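4.2 Close-range pose refinement

The global planner brings the arm to a standoff pose using the fixed overhead camera. From there the wrist camera takes over. We found in early trials at Brastau that the overhead estimate was good enough to reach the bin but not to close on a part inside it, so the last stage of each approach is run entirely on wrist images.

The refinement node, which we call Pedis, runs as a separate process and publishes a correction to the Cartesian controller every 14 ms. It does not try to segment the whole object. At this distance large smooth areas carry little information, and a dark rim or molded underside can take up much of the view. Pedis looks for short, high-contrast edges and matches them to a stored edge model of the part. 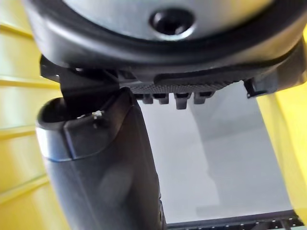
Figure 6. Wrist camera view at close range. A textured strip and a row of four tabs lie below the black rim, with yellow surfaces on both sides.

Matching is limited to a window around the last accepted pose. If the residual stays above threshold for 2 updates in a row, the controller holds position and asks the planner for a new standoff. Repeating structure is the main source of false matches, as the model can shift by one element and still score well. We added a penalty term that compares element lengths, following a suggestion by Irina Olteanu.

The edge models were built from 400 wrist images per part, and 200 more were kept back to set the threshold. Glossy highlights were masked by hand in the first set only. The effect of leaving them in is covered in Section 5.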